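In defence of the marked worktop

A shop near me sells a pale matte board to stand things on. It costs 49 pounds, and the assistant was keen to tell me that it would look new for years if I used a mat, a tray and a set of felt feet. I asked what the board was for, if everything had to be kept off it. She laughed and went to fetch the felt feet.

I think we have got this the wrong way round. A surface in a house is there to have things put down on it, slid across it and picked up again. A pale one will show this sooner than a dark one, and people who choose pale should expect it. What they should not do is spend their evenings with a scouring pad, which in my experience takes off the shine and leaves the mark.

I say this as somebody who once did exactly that. In our last kitchen I rubbed at one grey streak until I had made a dull patch the size of a saucer. The streak was still in the middle of it. The quote for a new top was 563 pounds, fitting extra, and we lived with the patch for another 10 years. After the first August I stopped seeing it.

There is a good case for dark cloth, and I don't dismiss it. It is cheap, it hides a lot and it goes in the wash. But it creases, and it shows every crumb of flour. I would use it on a table where things stand still – a bowl, a pot of utensils – and leave the hard surfaces bare for the work. 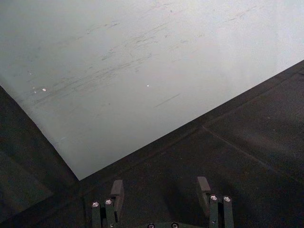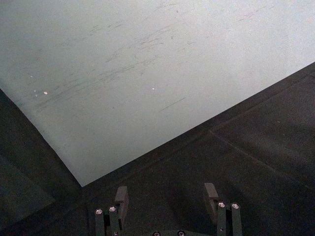
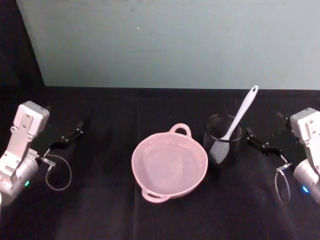 Should you try to get grey scuffs off a pale surface at all?

Try once, with a soft damp cloth and a little washing-up liquid, and then stop. Some scuffs are only a smear left by whatever was dragged across, and those will lift. The rest are in the surface itself, and more rubbing will only spread the damage.

The same goes for the things we stand on these surfaces. A mesh pot costs very little and holds a spatula perfectly well for years. A bowl with two handles is easier to lift than one without, so it gets pushed about less. I would sooner spend money on that sort of thing than on a product for protecting another product.

My own board has been bare from the start. It has a belt of grey across the part I use most, and the felt feet are still in their packet in the drawer.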